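From: Isla Lindsay
To: Biline blocks list
Subject: Re: wedge blocks and angled seats

Ziad Kassab wrote:
> Has anyone tried a wedge in a bent channel? Mine rock
> if the corners are too sharp. Also, which color shows up best?

Ziad, yes, and I love this shape! The sloped top tells you at a glance which way round the block is, and I'd round a lower corner on yours before changing anything else. Red gets my vote for color - so easy to spot on dark gray.

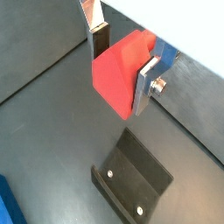 I'd keep the channel shallow, too. My first one was far too deep and I sanded blocks for it all through October (never again!). Use small screws, and check that the heads don't touch the block. I have 14 spare blanks if you'd like a few - just send me your address.

Isla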